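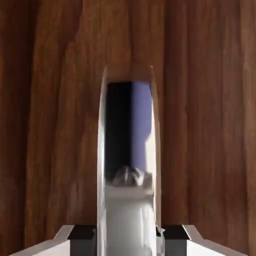 2. How I picked my speeches

So, my project was on how the old presidents of Trunska said goodbye when they left office (yes, I made up my mind in January and never looked back!). The Saltden library had 162 speeches in its files and I read nine of them properly, all from the Oddsson years. Seven thank the army before they thank the voters, which I really didn't expect. Next I'd like to look at how the papers wrote them up.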